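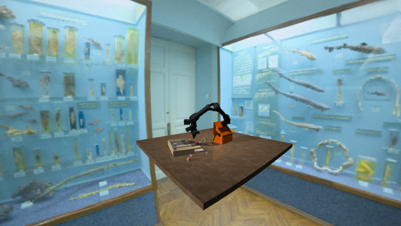 Why I've gone back to a key

I have a drawer in the hall that's full of dead locks. There are three in there at the moment, plus a keypad with no back and a bag of screws that belong to something. My brother-in-law calls it the museum. So when people ask me which smart lock they should get (and they do ask, I've written about door hardware long enough that even my dentist has had a go) I've started telling them to keep the one they've got.

This doesn't go down well! People want a model number. They've already spent an evening on comparison sites where every lock has a score out of ten and every score is between 8.7 and 9.4, and they'd like me to pick one so they can stop reading. I understand that completely. I bought my first Nekport in exactly that mood.

The Nekport was a lovely looking thing, I'll give it that. Brushed metal, a ring of light round the thumb turn, an app with a little drawing of a door that opened when you opened yours. It ran very happily for 346 days. Then the app wanted an update, the update wanted a newer phone than mine, and I was left with a handsome lump on the inside of the door that I turned by hand, like any other lock, only stiffer.

After that came a Broren, which talked to everything in the house and ate batteries. Four at a time, and it was fussy about the make. It would start chirping in the small hours when it got low, always the small hours, and you can't ignore a chirp coming from your own front door. I changed the batteries 12 times before I gave up on it.

I'm not telling you all this to be sour about gadgets. I like gadgets, I've got a doorbell that sends me a picture of the postman and I'm very fond of it. My trouble is with the way locks get sold, as if the clever part were the lock. The clever part is a motor and a radio bolted on to a lock, and quite often the lock underneath is nothing special. I've taken enough of them apart on the kitchen table to feel confident saying so. On one of mine the cylinder was worse than the one I'd thrown out to fit it.

Rosario Bassi, who fitted both my doors and has put up with a lot of phone calls, has a rule I've come round to. Spend the money on the cylinder and the frame first. If there's any left, buy toys. When he did my back door in March he spent most of the morning on the keep and the hinges, with screws as long as my finger, and about as long as it takes to drink a tea on the lock itself. I used to think that was the wrong way round.

Now, the other side of it, because I know what's coming in the comments. Yes, there are homes where a keypad is worth every penny. If you've got carers coming in, or teenagers who lose keys the way other people lose pens, or a holiday let two hours away, then a code you can change from your sofa is a wonderful thing and I'd never talk you out of it. My sister lets a flat and has a Frerichs keypad on it, a plain push-button one with no app at all, and she loves it. She changes the code by hand between guests. It's ugly as anything and it's been through two winters facing the sea.

But that's a person with a problem who bought something to fix it. Most of us haven't got the problem. I come home, I get my key out, I open the door. The Gulov I had on trial wanted me to stand on the step while it noticed my phone, which took longer, and in the rain it felt longer still. I'd be there with the shopping, patting my pocket like someone greeting a dog.

And I do wish the reviews were better. I went looking for opinions on the Gulov before I fitted it and found a page boasting 3098 of them. I read 57 before my patience went. Nearly all had been written in the first week, by people who were pleased it had arrived and pleased it went on the door. So was I, in the first week! What I wanted was somebody in their third year with it, with a swollen door and a changed phone, and I couldn't find a single one.

So if you must buy, ask the shop a few dull questions. Is there a proper keyhole as well? What does the lock do with a flat battery? Can you use it without making an account? And can you buy the cylinder separately, from somebody else, if the firm goes under? I asked one shop that last question and the poor lad went off to find his manager, and then the manager went off to find a brochure.

My front door has a plain cylinder on it now, a good one, with three keys. One's mine, one's my husband's and the third is with the neighbour over the road, who also has our spare bin.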